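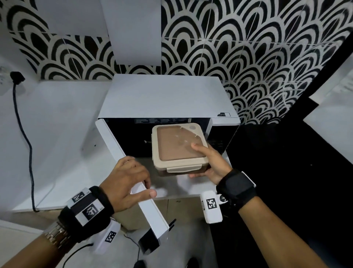
A lidded food container going into the microwave. One hand holds the door and the other holds the container.

How Does a Microwave Oven Warm Your Lunch?
Home Science Pages for Young Readers, Ages 8 to 11
Text by Lucrezia Caruso. Checked by Evaristo Guerra.

Many families use a microwave oven every day. It can warm a bowl of soup in less time than it takes to set the table. This page explains what happens inside the oven, why the container matters, and how to use a microwave safely with an adult.

What is a microwave?

The word "microwave" has two meanings. It is the short name for the oven, and it is also the name of the waves that do the heating. Microwaves are related to the light you see and to the radio waves that carry music to a car radio. You cannot see them or hear them. The hum you hear when the oven is running comes mostly from its fan and other working parts.

How do the waves heat food?

Almost all food has water in it. Water is made of very tiny pieces called molecules. When microwaves pass into the food, they make the water molecules twist back and forth very quickly. The molecules push against their neighbors, and all of this movement turns into heat.

Microwaves do not reach all the way to the middle of a thick piece of food. They warm the outer part first, and the heat then travels slowly toward the center. For this reason a large portion of pasta may be very hot near the edge and still cold in the middle. Stirring the food halfway through helps to spread the heat.

Why does the oven have a metal lining?

Microwaves bounce off metal, much as a ball bounces off a wall. The walls inside the oven keep the waves in, where the food is. The door is an important part of this. When it is opened, a switch turns the waves off at once. The oven will not start again until the door is properly shut.

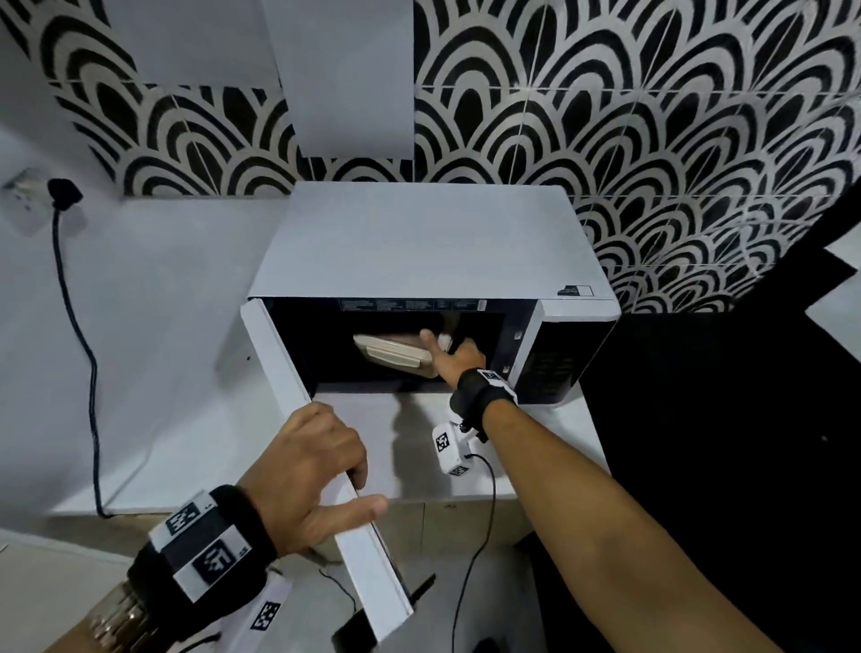 Page last changed: 21 Jan 2019

Putting the container in

Place the container on a level surface inside the oven and keep it away from the walls. A container that sits too close to one side may bump the wall if the oven has a plate that turns. Hold the door with your free hand if it tends to swing, and take your fingers away from the edge before you close it.

Choosing the right container

Some materials let microwaves pass through them to the food. Many kinds of glass and pottery do this well, and so do some plastics. Look on the bottom for the words "microwave safe" or a small picture with wavy lines. If there is no mark, ask an adult before using it.

Metal should stay out of the microwave unless the instruction book for your oven says otherwise. Forks, spoons and foil can cause sparks. Remember to check for a spoon left in the bowl – it is an easy thing to forget.

What about the lid?

A loose cover keeps food from splashing and holds in some of the steam. Steam needs a way to get out, however. Water takes up far more room as steam than it does as a liquid, and a tightly sealed lid may pop off. Some lids have a small vent that should be opened before heating. Others must be unclipped or taken off. The maker's instructions will tell you which kind you have.

Safety rules for young cooks

Ask an adult before you use the microwave.
Never run the oven when it is empty.
Do not heat a whole egg in its shell. It can burst.
Use oven mitts to take the container out.
Open the lid on the side away from your face.
Stir the food and let it stand for 2 minutes before tasting.

Try it at home

You will need an adult helper, two microwave-safe mugs and some cool water. Pour 200 milliliters of water into each mug. Heat one mug for 20 seconds and leave the other on the counter. Ask your helper to take the heated mug out, check that it is safe to touch and place it next to the first. Feel the outside of each mug. Which is warmer? Write down your answer and what you think the water molecules were doing.

Words to know

Molecule: a very tiny piece of a substance, far too small to see.
Steam: water that has become a gas.
Vent: a small opening that lets air or steam pass through.

The next page in this series, by Nivaldo Siqueira, explains how a refrigerator keeps food cold. It will be added in February.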